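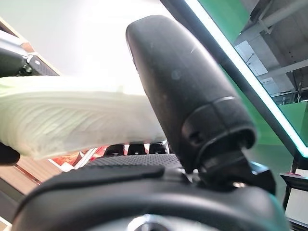
Section 4. Preparing and Submitting Your Manuscript

This section applies to authors of literary fiction, memoir and essays who submit work to Mullis Press through the Sabatier author portal. Poetry and translations are covered in Section 5.

4.1 Setting up the file

1. Save the complete manuscript as a single document. Do not send chapters separately.
2. Use double spacing and a plain 12-point typeface throughout.
3. Number all pages consecutively, beginning with the title page.
4. Place any epigraph on its own page and give the full source beneath it.

Note: Quoted song lyrics require written permission from the rights holder. Enter "pending" in the permissions field if the request has not been answered.

4.2 Adding the supporting material

1. Open the Description tab and enter a synopsis of no more than 2000 characters. The synopsis must reveal the ending.
2. Enter an author biography in the third person. List earlier books by title and year.
3. Upload up to 3 endorsements. Each must show the endorser's name and position as they are to appear on the jacket.

Caution: Endorsements may be shortened for publicity use. Omitted words will be marked with an ellipsis. Authors who do not agree to this must clear the Allow Excerpts box before submitting.

4.3 Submitting

1. Select Review and check that the title matches the title page exactly.
2. Select Submit. A confirmation is sent to the registered address, usually within around 40 minutes.
3. Keep the reference number. It is needed for all correspondence with the Oltport office.

Caution: A manuscript cannot be replaced once it has been submitted. To send a corrected version, withdraw the first one and begin again at 4.1.

Decisions are issued within 90 days. Manuscripts intended for the Geria series are read in April only.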